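The Gold Box Gallery

Welcome to the Gold Box Gallery, which is a rather grand name for a page about the little things that pile up in a house and the boxes we put them in. It began as one corner of my Drodton household page, back when I was only writing about curtains and jam jars, and it has grown a good deal since then. I still love adding to it, usually with a cup of tea going cold beside me and something half sorted on the table.

If you are new, the idea is simple. Every house has small things with no proper home. Hair ties, a packet of something from the drugstore, a lid, a card somebody handed you, a button you are quite sure belongs to a coat. They travel from the windowsill to the kitchen counter to the top of the dryer, and then one May morning you can't stand it any longer and you go and find a box. I have always had a weakness for a pretty box (my sister says I buy the chocolates for the packaging, and she is right about that!), and I do think people are more likely to put things back in a box they enjoy looking at.

A few words about my way of doing it, for those who have written to ask. I lay a wipe-clean cloth over the table first, so that hairpins don't get down between the boards, and I put everything I can find into one box without stopping to think about it. Then I leave it alone until after supper. The sorting goes so much better when the gathering is already done, and I can sit down to it with the radio on and take my time. I used to try to gather and sort all at once, and I would end up at nine in the evening on the bedroom floor reading old birthday cards.

The gathering stage is my favorite to look at, I must say. Everything is jumbled in together and there are such nice colors, colors you would never think of putting side by side on purpose.

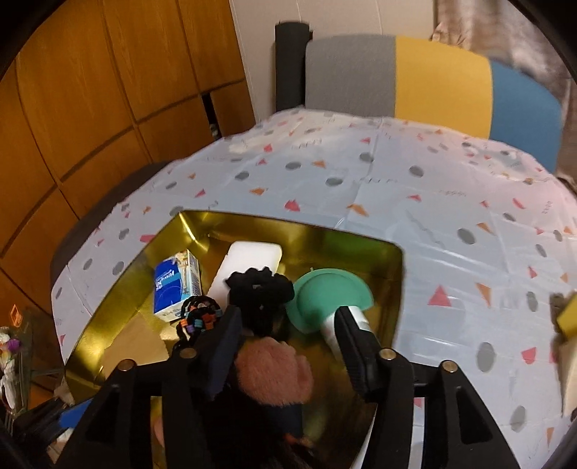

The catch-all box, shiny gold inside, with the black scrunchie and a fluffy dusty-pink something, rather like a furry scrunchie, keeping each other company. The braided hair ties with the bright bands are my favorites.

Hair things are always the biggest family in my boxes, and they deserve a word of their own. Scrunchies are back in our house in a big way, and they do take up room! The plush kind and the gathered kind both spring back to full size the minute you let go of them, so there is no use trying to fold them flat into a drawer. I thread mine over a cardboard tube, the sort that comes inside a roll of paper towels, and stand it on the dresser. One tube holds a surprising number, and you can see every color at a glance when you are in a hurry in the morning. Thin elastics go on a big safety pin or a shower curtain ring, and anything braided or beaded gets a little dish to itself, so the beads don't catch on the fluffy ones. I learned that the hard way with a mohair scarf, which I will not go into.

Packets are the next thing. I open every one, look at what is left, and decide on the spot. If it is nearly full it goes back to the bathroom cabinet, standing up with the front facing out. If there are only one or two of something left, they go in the travel pouch that hangs behind the door. Cards and scraps of paper go into an envelope, and the envelope goes to my desk, where I am afraid it may stay for a while.

Then there are the odd pieces, the plastic this and that, the lids and caps and little bowls. I keep a jar for those on the laundry shelf and I give them until the end of the season. You would be amazed how many find their partner in that time. One lid waited the whole winter for its pot and I was so pleased when they met up again that I told the mailman.

A note on boxes, as I get more letters about boxes than anything else. Mine mostly come from the Bruvness street market, from the long table near the bakery end, and I never pay very much for them. Look for one that is shallow enough to see to the bottom of, and wide enough to get your whole hand in and stir things around. Shiny ones show every fingerprint -- a soft dry cloth takes care of that, and I would not use anything stronger on a metallic finish unless you know what it is. A scrap of felt cut to fit the bottom will stop things from rattling, if you mind the rattling. I rather like it.

The gallery had 936 visits last month, which made me very happy, and I have now answered 39 letters from people telling me what was in the bottom of their own boxes. Do keep them coming. Somebody found a key, a thimble and a whole unopened pack of birthday candles, and wrote me two lovely pages about it.

More from the household pages: Curtains and Hems, The Jam Jar Shelf, Tablecloths Old and New, Letters from Readers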